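1/ We are now in the third week of collecting demonstrations at Wademero, and I want to write down some things I learned. Maybe it helps another small team.

2/ Our target is 1,000 episodes of one task: put kitchen containers into a basket with sections. Two arms, teleoperated. Today we have 70 that I trust.

3/ In April I thought the number was the difficult part. Now I think the difficult part is the start position. If every episode begins the same way, the policy learns the table and not the task.

4/ So we move the basket a little and change the order of containers before each episode. It is slow — the reset takes longer than the demonstration.

5/ We also keep the episodes where the operator misses a grasp and tries again. The team in Gorkport deletes these. I did this before too, and I regret it.

6/ Shiny lids are my main worry for the cameras. We keep them in the set anyway, next to the dark caps.
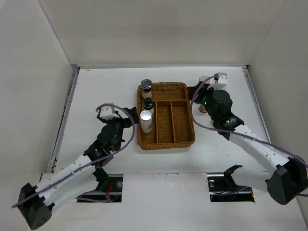 Ndung'u Trestano
Data collection lead, Wademero

7/ Three containers in the basket, all along the left side, and two long sections still empty. I label this kind of state "partial". We have too few of them as start states, so 5 more per operator is the plan for tomorrow.

8/ If you have a good way to check labels between operators, please write to me.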